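Section 4. Rack Task: Bench Set-up and Cable Insertion

This section applies to teams in the Davolbridge student robotics club preparing for the December round. It assumes that the arm has been calibrated as in Section 3 and that the Etau controller software is running on the team laptop. Teams still using the older Gbeho controller should follow the key names in Appendix B; the order of the steps is the same.

4.1 Before you start

Two students are needed for every session. One is the operator. The other is the safety lead, who keeps a hand on the stop button and does nothing else while the arm is powered.

Read the task sheet for the round. The scoring rules change between rounds, and the sheet overrides this manual wherever they differ.

CAUTION: Do not connect the rack equipment to mains power during practice. Patch cables used for the task must not be connected to the school network at either end.

4.2 Preparing the bench

1. Clear the table of tools, spare screws and loose tape.

2. Lay the bubble wrap across the work area. Push down any fold that stands higher than the base of the rack. A raised fold can catch the wrist on a low approach.

3. Place the rack on the wrap with the port side facing the arm's work area. Both rails must be upright. Check with the small level from the tool drawer.

4. Confirm that the switch is above the server and that both are screwed to the rails. Try to move each unit by hand. If either one shifts, tighten it before continuing.

5. Route the arm cable along the outside of the forearm and press it into the clip. Leave enough slack for the wrist to turn fully in both directions.

NOTE: Too much slack is as bad as too little. A long loop in front of the rack may snag on a rail during the approach.

4.3 Teaching the approach

1. Set the speed limit to 14 percent. Do not raise it until the path has been run 11 times without a stop.

2. Jog the arm to the standby point, clear of both rails, and save it as P1.

3. Bring the gripper toward the front of the rack in short moves. Switch from joint mode to straight-line mode before the fingers pass the rail.

4. Line up the plug with the target on the server. Look from the side as well as from the operator's seat — the view from the seat hides small height errors.

5. Save this position as P2. Check that the cable hangs free near the gripper and is not pinched against the wrist.

Arm at the rack front, with the cable looped near the gripper:

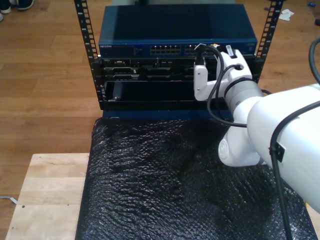
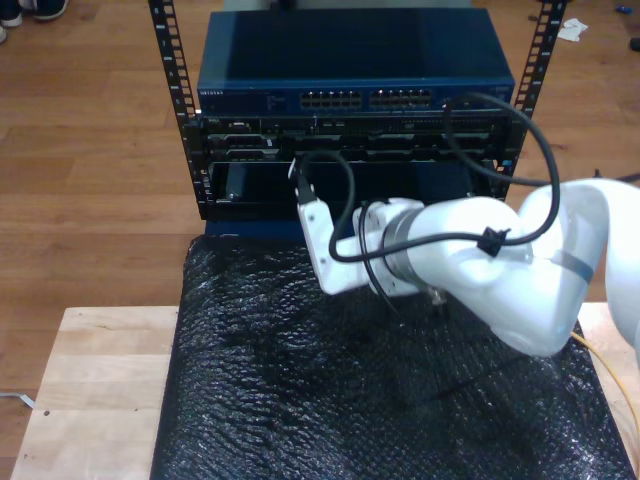
6. Move forward in steps of 2 mm until the plug is seated. Stop at once if the rack tilts or the force reading climbs sharply. Save the final position as P3.

7. Open the gripper, back out along the same line to P2, then return to P1. Never swing the arm sideways from P3.

4.4 Running the saved path

1. Load the path file and confirm the file number on the screen. The reference path supplied to all teams is file 466. Do not overwrite it; save your own version under the team name.

2. The safety lead calls "clear". The operator repeats the word and presses Run.

3. After each run, write down the result and any force warning in the team log.

CAUTION: Keep hands out of the space between the gripper and the rack whenever the arm is enabled, including while it is paused. A paused arm can resume without a sound.

4.5 If the plug does not seat

Plug stops short: check that it is square to the port, then repeat step 6 from P2.

Plug turns in the fingers: the grip is too far back. Return to P1, disable the arm and reset the plug by hand.

Rack has moved: discard P2 and P3 and teach both again. Adding an offset to the old points is not allowed in a scored run.

Repeated force warnings: stop the session and report the fault to Sorcha Hegarty before the arm is used again. Damaged plugs go in the Bunstead bin, not back in the cable box.

Section last revised Friday, August 16, 2024.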